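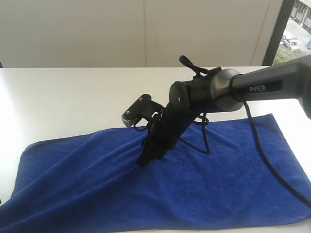

白い作業台に広げた青いマイクロファイバータオル

2026年4月5日 染色ノート 藍の還元、やり直し分

ついに建った! 朝いちばんで蓋を開けたら、液の面に赤紫っぽい膜がきれいに張っていて、思わず声が出た。棒でそっと分けると下は黄緑。前回のどんよりした青緑とは別物で、もうこの時点でうれしい。

仕込みは果糖と消石灰の処方。藍はFlollierの粉末、前と同じ袋の残り。違うのは練り方で、今回は粉をぬるま湯で先に練って、ダマがなくなるまで乳鉢でしつこくつぶした。前回は急いで直接ふり入れたのがまずかったと思う。石灰も一度に入れず、2回に分けた。かき混ぜは鍋肌に沿ってゆっくり、泡を巻き込まないように(これがなかなか難しい。つい勢いがつく)。

試し布は綿のさらし、麻、それから端切れの絹。綿と麻は精練済み。絹は石灰で傷むのが心配だったので、浸ける時間を短くして、すぐ薄い酢水に通した。手ざわりはいまのところ変わらないように思うけれど、乾いてからもう一度さわること。

綿の1枚目は900秒浸け。引き上げた瞬間の緑から青に変わっていくところ、何度見ても飽きない。風に当てて、裏返して、また当てて、の間ずっと台の前に立っていた。2枚目は同じ時間を短く刻んで、浸けては空気に当てるのをくり返した。こちらのほうが明らかに深い。しかもムラが少ない! 長く1回より短く何度も、と本にはよく書いてあるが、並べて比べると納得の度合いが違う。

麻は思ったより淡い。水のしみ込みが足りなかったのかもしれない。次は前の晩から水に浸けておく。縫い絞りのほうは糸の締めが甘くて、白く残るはずの線がぼやけた。ただ、このぼやけ方が霞のようで案外いい。Drosvilleの展示に出す暖簾の裾に使えないか、下絵に描き足しておいた。糸は太いほうも試したい。

液の温度が下がると膜の色が鈍る。30度を切ったあたりで反応が遅くなった感じがあって、湯煎で戻したら持ち直した。毛布を巻くだけでは夕方までもたない。Tideckの保温槽、空いていたら次回使わせてください。棚の予約表に鉛筆で書いておきます。

洗いについて。最初の水はかなり青くなるが、ここで慌てないこと。酢水のあとにもう一度水、最後にぬるま湯。ゴム手袋の右手に穴があって爪が青い。当分このままだろう。

Tedescoの型紙はまだ使っていない。防染糊の硬さを決めてからにする。去年の11月の糊は乾くとひび割れて、そこから青が入った。ひびの模様もあれはあれで好きなのだけれど、今回は線をくっきり出したい。糠を少し増やして、塩をひとつまみ減らす方向で。

次にやること
・麻を前の晩から水浸け
・糊の硬さ違いを2種類
・絹の手ざわり確認、写しをこのページに貼る
・消石灰の残り少ない、注文
・綿2枚は窓際に半分だけ紙をかぶせて色あせを見る

液は蓋をして休ませ中。明日も膜が張っていたら、果糖を足さずにそのまま綿をもう1枚いく。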